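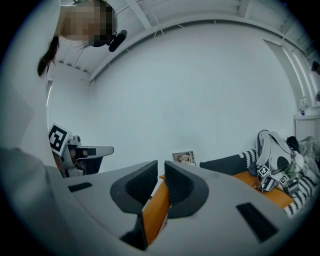 Fig. 14. Small black microphone-like device close to the chin or collar.

Section 5: Recording your first voice track

Your Usmani recorder is paired and charged, so now comes the fun part! Set aside a quiet half hour and try this with something you enjoy reading out loud. A favorite recipe works great.

1. Clip the microphone to your collar with the rounded end toward your mouth. Tie back long hair if it brushes against the clip.

2. Press and hold REC until the light turns green. Let go, then wait for the beep.

3. Read at your normal speaking volume for 50 seconds. Watch the level bar as you go — it should bounce around in the middle and stay out of the red.

4. Press STOP and play the track back through headphones. Hear a thump on your P's and B's? Slide the clip down a little and read the same lines again.

5. When you love how it sounds, press SAVE. The track goes into the folder called Vostcombe, and you can rename it any time (see page 107).

Note: The built-in memory holds 272 tracks. Older ones are never erased on their own, so you can keep every silly outtake you like.

Note: Fans, fridges and open windows are louder than you think. Try a closet full of coats — it sounds wonderful in there.

CAUTION: Turn the headphone volume all the way down before you plug in. Do not pull on the microphone cord to unplug it; hold the plug itself.

CAUTION: Keep the recorder away from water and steam.

Once you have a track saved, go on to Section 6 and add some music under your voice.

Arnum Audio, Tistgate | Guide text by Jussara Dantas | © 2020 | Back to top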